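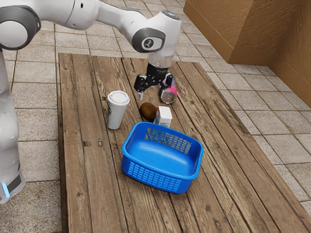 Computer rendering of a white robotic arm with its gripper lowered over a wooden table.

Blended tea

Blended tea is a drink material made by mixing two or more lots of dried leaf, or leaf with other dried plant parts, to reach a set taste, color and strength. The term covers blends made only from the tea plant (Camellia sinensis) as well as those with added fruit, flowers, spices or oils. Mixtures with no tea leaf at all are usually classed as herbal infusions, although packers often sell both under the same heading.

Purpose

Leaf from a single garden changes with season, rainfall and the age of the bushes. A packer who sells the same product all year combines lots so that these changes are hard to notice in the cup. Blending also controls cost: a small share of strongly flavored leaf can carry a larger share of plain filler leaf.

Leaf size

Particle size has a direct effect on brewing. Small grades release color and tannin quickly and are used in bags. Whole leaf releases them slowly and is sold loose. Mixing very different sizes causes the fine particles to settle at the bottom of the package, so the first and last cups differ. Blenders sieve each lot before mixing and keep the grades close together. Large pieces of dried fruit are cut down for the same reason.

Process

Samples of each lot are brewed under fixed conditions and tasted side by side. The blender then writes a recipe by weight and tests it in a small batch. In full production the lots are tipped into a rotating drum in recipe order, with the heaviest fraction first. Drum time is kept short, as long tumbling breaks the leaf and raises dust. The Dastport works used a drum cycle of 14 minutes for black leaf and a shorter one for green.

Oils and liquid flavorings are sprayed on during the last part of the cycle. The batch is then rested in closed bins so that the flavoring spreads evenly.

Types

Breakfast blends are built on dark, full-bodied black leaf and are meant to be taken with milk. Scented blends use flowers, most often jasmine, which may be removed before packing. Smoked blends contain a portion of leaf dried over wood fires. The Skarnwood blend, a regional smoked type, has three parts plain black leaf to two parts smoked leaf. Texier, a packing firm, sells a milder version under the name Borneo, which refers to a former shipping route and does not show the origin of the leaf.

Storage

Blends with citrus peel or added oils lose aroma faster than plain leaf. They are kept in sealed, opaque containers, away from coffee and spices.

See also: Tea grading; Herbal infusion; Tea bag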